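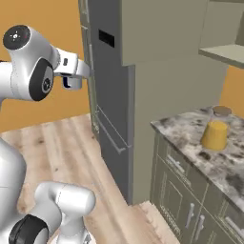
Visit to the Jelto laboratory in Famcombe

I went to Famcombe in February, with six colleagues from our evening course in automation. Jelto has its rooms on the second floor of the Mikkelsen building, above a shop for bathroom tiles, and one must ring twice because the first bell belongs to the shop. We were expected at half past nine. The train was late, so we began at ten, and our hosts kindly moved the coffee to the end.

I should say first what kind of laboratory it is. I had imagined a hall with machines behind fences. Jelto works at present almost completely in simulation. The robot, the kitchen and the things in the kitchen are calculated by a computer, and the people sit at desks and drive the arm from there. What they produce is called demonstrations. A demonstration is a recording of one small job from the beginning to the end, with all the movements of the arm and what the cameras in the simulation saw at the same time. Many such recordings are given to a learning system, which tries to do the same job by itself afterwards.

Our guide was Mirjam Zürcher. She asked us to put our bags in the corridor, and then she gave us a rather long introduction about lighting, which I did not write down well. The main point was that the same kitchen is used with many surfaces. The walls can be one colour in the morning and another one after lunch, and the stone of the worktop is changed too. If the system sees only one kitchen, it learns the kitchen and forgets the job. She told us that an early version had been trained with a plain white worktop only, and that with a dark one it stopped its arm in the air and stayed there until the time was over.

The desks

There are eight desks, in two rows. Each has a screen and a hand controller, which looks like a thick pen with a cable. When the person moves the controller, the arm on the screen moves in the same direction. A button under the first finger closes the gripper. There is also a pedal on the floor. One press starts the recording and a second press ends it, and a long press throws it away.

The job is written in one sentence at the top of the screen. The sentences are made by a program with the name Sastach, which also decides where the objects stand at the start. I liked the sentences. They are very simple, of the kind "put the cup in the tray" or "move the jar to the left", and the same job comes back later in other words. Mirjam Zürcher explained that people at home will not all speak in the same manner, so the recordings must have different sentences as well. On one desk there was a printed list of verbs, with "place" and "set down" and "put" on one line, and somebody had added "pop" with a pencil.

Each job has a limit of 60 seconds. This seemed generous to me before I tried it.

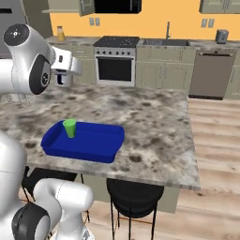 The kitchen island, with the green cup in the blue tray.

We could all try once. I was the third. My sentence asked me to take a cup and put it on the other side of the worktop. To go near the cup was easy. To know how near I was, this was the difficult thing, because the screen is flat and I had no feeling in the hand when the gripper touched something. I closed it too early and caught only air. The second time I pushed the cup and it turned over. Then the time was finished. My colleague after me had the same job and needed less than half of the time, but she plays computer games with her sons.

After this I looked at the experienced operators with more respect. They do not move fast. They bring the arm above the object, they wait a very short moment, they go down straight, and they close. I asked one of them if the waiting was for her own comfort. She answered that it is in the instructions. The system copies everything, also the doubts of the person, so if an operator makes small circles in the air while she thinks, the robot will later make small circles in the air too. New operators are told to think first, with the pedal not pressed, and start the recording when they know what they will do.

How many, and which ones

For one job Jelto wants 500 good recordings. They do not keep all that are made. Every recording is played again by a second person, at double speed, and this person marks it as kept, doubtful or refused. The job on the wall board that morning was a drawer job, and beside it was the number 224, which was the number kept until then. It had been started two weeks before. Drawers are slow work, we heard, because the fingers of the gripper slide off the handle when the angle is a little wrong, and the operator then comes again from the other side, and it is not clear if this should be called a good example.

On this question the people in the room did not agree, and for me it was the most interesting part of the visit. Some of them want only clean recordings. Others say that a mistake which is repaired is worth more than a perfect one, for the robot will surely miss the handle one day and must have seen what comes next. At the moment the rule is a compromise. One repair is allowed, two repairs make the recording doubtful, and the doubtful ones go into a separate folder. Nothing has been trained on that folder yet. I asked when it would be, and received a smile.

We also saw the checking program. It can show one recording from several camera positions. A recording may look correct from one side, and from another side one sees that the cup stands half over the border of the tray. The checkers change the view before they decide, and there is a key for it which is so much used that the letter has gone from it.

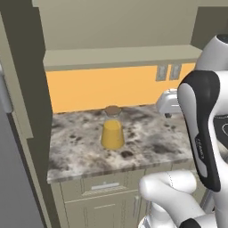 Jaime Ramalho wrote to me after reading my notes, and he does not share my good opinion of the simulated kitchen. According to him the difficult part is only moved to a later date. In a computer, he writes, a jar has always the weight that somebody gave it, and the lid is never sticky, and he would have preferred to see one tenth of the recordings made with a real arm in a real kitchen. He also asks if the refused recordings are deleted, as he thinks they could be useful for teaching the system what a failure looks like.

To the second question I can answer. They are kept for one year. For the first I had put a similar question to Mirjam Zürcher during the coffee, and she said that weight and friction are changed between recordings in the same way as the colours of the walls, inside certain limits. How the limits were chosen I did not understand completely. She spoke of measurements, then she was called to the telephone. I have written to ask her and will add the answer to these notes if I receive it.

Practical remarks for the group which goes in spring

The visit takes two hours and a half, with the coffee. The lift in the Mikkelsen building is small, four persons at most. Photographs of the wall board are not permitted. If you wear glasses for the distance only, bring also your reading glasses, for the sentences on the screen are in small letters and I lost some of my time with them.

From the station one should take the exit on the side of the river. The other exit leads to a car park with a high fence, and we had to walk back through the whole station.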